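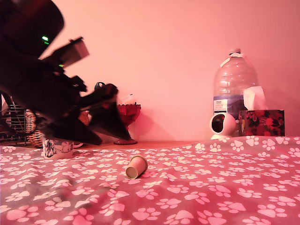
The line on the Hikora fight opened at two to one and Yae Ichikawa did not like it.

She said so to the room, which was four other traders and a television with the sound off. None of them looked up. Boxing was hers. If she wanted to move the price she could move it.

She left it where it was and went to get coffee.

The Pinholm book had gone live in January, the same week the state let phones in. Before that Yae had worked the counter at the track in Illby, taking cash through a slot in the glass. She knew most of the faces there and what they bet. Now she had account numbers. The account numbers bet more than the faces had, and they bet at three in the morning from their kitchens, and when they lost they wrote to customer service in capital letters.

By the time she got back, someone had taken the underdog for 900 dollars. Hikora was the favorite. The underdog was a man named Ishida who had lost his last two and was thirty-six years old.

She opened the account. It was new. It had made one deposit and one bet, and the bet was this one. The address was in Illby, on the road behind the track.

"Anybody got a reason to like Ishida?" she said.

"Is he the tall one?" said Marsh, who did hockey.

"No."

"Then no."

She trimmed the price on Ishida a little and waited. Ten minutes later another new account came in on him for 300, at the worse number. This one was from Illby too. Then it went quiet. She ate half a sandwich. On the television a man in a blazer was pointing at a map of a golf course.

There was a form for this. You put in the accounts and the event, you picked a reason from a list, and it went upstairs to a woman in compliance. The bets got frozen until the woman upstairs had made her calls. Yae had filled it out five times since January. Four of those had been nothing. The other had been a tennis player's cousin.

She pulled up the second account and read the name, and then she read it again. Leonard Dufresne. At the track he had been Lenny, and he had come to her window every Saturday for six years with a folded program and a pencil behind his ear. He bet the gray horse if there was a gray horse. She did not think he had ever put down more than twenty dollars.

She still had his number. He had given it to her when his wife was in the hospital and he wanted somebody to place a bet for him, which she had not done.

She was not supposed to call a customer. It was in the handbook, and she had signed the page. She took her phone out to the stairwell and stood there with it. A delivery man came up past her with a box on his shoulder and said excuse me. She moved over to let him by.

It could be that Lenny had come into money. It could be that he had a neighbor who trained at Ishida's gym and had seen him looking good, and there was no rule against a neighbor. It could be that someone had told him Hikora's hand was broken. She tried to think who would tell Lenny a thing like that, and she thought of two people right away, and both of them used to stand in her line.

She put the phone back in her pocket.

At her desk the price was still sitting there. A third bet had come in while she was out, the same side, another Illby address. She did not open it to see the name. She took the fight down, and the line on the screen went gray. Then she opened the form.

For reason she picked "pattern of wagering." There was a box at the bottom that asked whether the trader had any personal relationship with an account holder. She had always clicked no without reading it.

She clicked yes. A second box opened under it, with room for a lot of words.

"You took down boxing," Marsh said.

"I know," she said, and started typing.

More Fiction
The Early Double
Scratched
What the Clocker Saw
Night Shift at the Window
Rain on the Backstretch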